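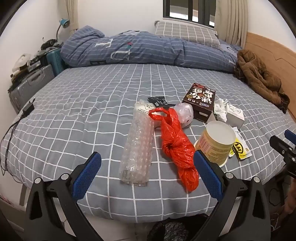

So what do we actually have to hand in? A log of each practice run plus a one page write up, due end of April.

April 16, 2018. Long one. Tidying task again for the Momositz project, clear the clutter off the bed. Bubble wrap, red bag, cookie box, the big paper tub upside down. Gavin Niven wants 152 runs from our group, we're at about 30. Ugh. My wrist hurts from squeezing.

Bags are the worst, the fingers close and teh plastic slides right out. Tub went better if I came at the rim. Wrote that down for once.

Stallato group says they're finished already, don't beleive it. Need to ask Gavin if dropped items count as a run. Charge everything tonight. Write up still at zero words.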